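Unit 5. Comparing Grippers in Simulation

Students will test 2 grippers on the same simulated arm before any work on the bench. Each gripper completes 28 trials, and the controller settings remain fixed throughout.

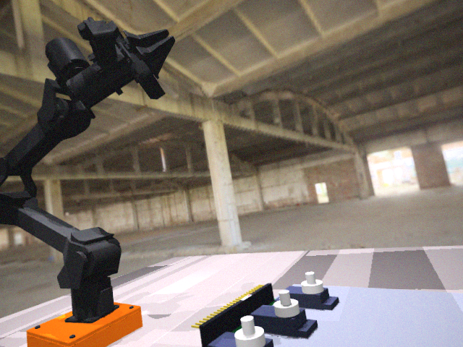 Department of Automation, Statley Technical College

In the rendered setup, the black arm stands on its orange base with the gripper open to inspection from the side. Note the shape of each finger – the upper is a pointed wedge, the lower a block with a squared tip.

Record every missed grasp on the Umton sheet. Completed sheets go to Flora Pollock by the end of August.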